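Back from Ernadach, feet sore, notebook full, and I promised a few of you I'd write up the Hedeck visit before I forgot which demo was which. So!

Hedeck had their doors open for the afternoon in August and I went mostly for one thing, the Yazzie package. If you haven't been following, Yazzie is their tidying service for rental apartments and small hotels: you supply the arm, they supply the software, the setup visit and the training on your own rooms. I run the upkeep side for a handful of furnished rentals, so bathroom counters are a big chunk of my life.

Maja Szczepańska walked our group around. She was great, very quick, and she didn't mind being interrupted (I interrupted a lot). We began in the front hall with coffee and a slide or two, and then went down to the practice rooms, where they've put in real fixtures, so you get a proper vanity with a faucet and drain and the usual clutter of little bottles and jars.

What you're buying is mostly the teaching. Maja said they'd recorded 1,177 runs on bathroom counters so far, and 873 of those were picking up or putting down small containers. The rest is wiping and drawers, and she was frank that drawers aren't ready to sell. I liked hearing that from the person doing the selling.

Setup takes around 60 minutes per room once the arm is clamped down. I asked Jahangir Kanagaratnam, who handles installs, what happens when a guest leaves something it's never met, say a weird-shaped perfume bottle. He said it should stop and flag it, and that you can add the item yourself later from a tablet. I had a go on the tablet and the menus are fine, though the text is tiny and I kept hitting the back button.

Pricing is a monthly fee per room with a 2 year minimum, and that's where I got stuck. My places are spread all over town and moving an arm between them is a real job, two people and a van. For one building with lots of identical bathrooms, sure, I can see it. Ziretti, who I looked at last spring, let you go month to month, but you do all the teaching on your own and I simply don't have the evenings.

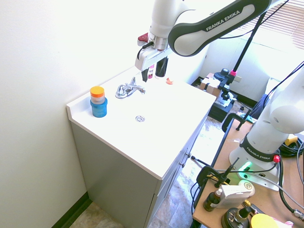
Anyway, I've asked Maja for a quote on just the one building, the six units by the river, and whether they'd knock the minimum down to a year. She's checking. If you're thinking of going yourself, park behind the bakery, the lot out front fills up by ten.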